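벨사이드 오픈데이 다녀옴 (급하게 적는 후기)

2025년 10월 9일. 플로스테드역에서 내려서 버스 한 번. 버스가 늦어서 도착하니까 이미 첫 소개는 끝나 있었음. 접수대에서 이름표 받고 바로 안쪽으로 들어감. 덧신 신으라고 해서 신음. 외투는 맡기는 데가 없어서 계속 들고 다님.

벨사이드는 가정용 조작 쪽 하는 작은 회사. 공장 로봇 말고 집 안에서 물건 집고 치우는 쪽. 건물은 2층짜리고 1층이 작업실, 2층이 사무실이랑 서버. 견학은 60분이라고 써 있었는데 질문이 길어져서 한참 넘김. 우리 조에 부품 업체에서 온 분들이 있어서 질문 수준이 높았다. 나는 절반쯤 알아들음.

제일 오래 본 건 손에 드는 그리퍼. 사람이 직접 쥐고 집안일을 하면 그립에 달린 카메라가 그걸 다 찍는다. 로봇 팔은 나중 얘기고 일단 사람 손으로 동작을 모으는 게 먼저라고. 생각보다 묵직함. 손잡이를 쥐면 양쪽 집게가 같이 오므라드는데 힘 조절이 은근 어렵다. 종이컵 집다가 찌그러뜨림. 옆에 분은 한번에 성공해서 좀 머쓱했음. 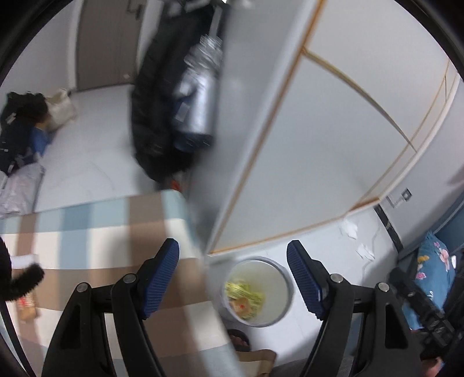
손가락 패드 얘기가 재밌었다. 홈 간격을 바꿔가면서 시험했는데 너무 촘촘하면 비닐이 미끄러지고 넓으면 얇은 종이를 놓친다고 함. 패드는 소모품이라 자주 갈아 끼운다고. 교체하는 것도 보여줬는데 금방 끝남. 과자 봉지, 휴지, 이불 같은 흐물흐물한 물건이 제일 까다롭다고 했고, 상자나 병은 이제 별로 걱정 안하는 눈치.

기록은 지금까지 1096건 모았다고 한다. 많은 건지 적은 건지 모르겠어서 물어봤더니 "아직 멀었죠" 하고 웃으심. 광각 렌즈라 주변이 휘어 보이는 건 나중에 소프트웨어로 편다고. 빨리 움직이면 화면이 번지는데 그런 구간을 버릴지 말지는 내부에서도 의견이 갈린다고 했다. 솔직한 답이라 좋았음.

2층은 정말 잠깐. 토르노라라는 정리 도구 화면을 보여줬는데 영상에 동작 이름 붙이는 프로그램. 글씨가 작아서 뒷줄에선 안보임. 이건 좀 아쉬웟다. 사무실 안쪽은 못 들어감.

커피는 맛있었고 과자는 금방 동남. 주차장은 좁으니 버스 추천. 내년에도 하면 오전 조로 신청할 생각. 패드 샘플 나눠준다더니 내 앞에서 떨어짐 ㅠ

최근 글
- 플로스테드 역 앞 점심 먹을 곳 정리
- 10월 견학 일정 모음
- 집게 교체용 나사 사이즈 메모
- 중고 혼다 발전기 수리기 2편

댓글
철사고양이: 저도 오후 조였는데 패드 못 받았어요. 메일로 물어보면 보내준다는 말이 있던데 확실친 않음
모루: 아이 데려가도 되나요? 초등 저학년
ㄴ 글쓴이: 덧신 작은 사이즈도 있었어요. 근데 설명이 길어서 지루해할수도
납땜초보: 그립 무게 혹시 들으셨나요 사진만 봐선 감이 안 와서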